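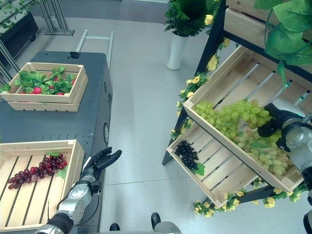 Grapes by the crate: green on top, black below, strawberry-like fruit in the leaves at the back.

In Praise of the Slanted Crate, With Reservations

By Arnulfo Rivadeneyra
Jul 5, 2024

I have been trying to work out when fruit moved into crates. It always came in crates, of course, but those were the kind you saw behind the store, stacked by the dumpster, with a nail sticking out where you would put your hand. I mean the other kind, the pale pine sort with the tidy slats, in which a single bunch of grapes is laid on the diagonal like somebody napping on a porch.

Pitero, the grocery near me, went over to crates in June. Before that it had bins. The bins were green plastic, they held a great deal of fruit, and if you leaned on one it stayed where it was. The new crates are tilted toward the customer, so the produce appears to be making an effort. The grapes hang over the front lip. You walk past and feel you ought to say hello.

I will admit it works on me. I bought grapes three times in the first two weeks, and I am a man who has to be reminded that grapes exist. A bunch in a plastic bag is a chore, something to be rinsed and picked over at the sink. Put the same bunch on bare wood with one leaf beside it and I start thinking about cheese, and then about having people over, and I don't even like having people over.

The leaf is where I begin to grumble. A real leaf on a real grape wilts by lunchtime, so displays of this kind go in for leaves that will never wilt, and sometimes a whole crate of them, bright green, with red berries tucked in for company. I have nothing against artificial greenery in a dentist's office. Next to food it makes me suspicious of the food. I once stood in the Zoubi on Barkley Road squeezing a pear for longer than was polite, trying to decide whether it was for sale.

Then there is the matter of price. A catalog from an outfit called Edix, which I asked for under the pretense of owning a shop, lists a two-tier slanted display in wood and black metal at $473, crates not included. A full aisle of the things comes to $2150. For that sort of money I would like the grapes to be cheaper, and they have gone the other way. My mother bought hers off the back of a truck, from a heap, and the only thing slanted was the truck.

Still, I can't bring myself to want the bins back. Part of it is that a crate is an honest size. A bin has a bottom, and we all know what was living down there. A shallow crate with gaps between the slats has nowhere to hide a bad grape, and the colors look better with some room between them. Green ones up top, dark ones underneath, red ones off by themselves. I was in there last week and caught myself straightening a bunch that had slid to one end, as if I were on the payroll.

So here is my offer to Pitero and the rest. Keep the wood. Keep the tilt, which is good for those of us whose backs have opinions. But lose the foliage, all some 400 leaves of it, and put out more fruit – two bunches to a crate, even three, go wild. I'd also settle for a sign with the price on it that I can read without crouching. The one on the lower shelf is currently at shin height, and I have started to take that personally.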